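Ticket: left finger late to close, hand-held gripper (Prestcombe bench)
Posted by bench2, February – 3 comments, 5 shares

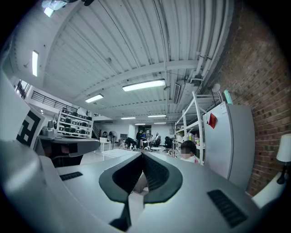
Swapped the Hedegaard fingers for the Ullbridge set, same controller. Left one lags, up to 90 ms. Reflashed, no change. Swapped cable, no chnage. Ran 200 closes overnight – lag on both sets, so not the fingers. Controller next. Keeping ticket open.

Comments
lk_5: same on our Lurarham unit, check the homing offset
bench2: offset was off by 3, trying now
tmo: post the log pls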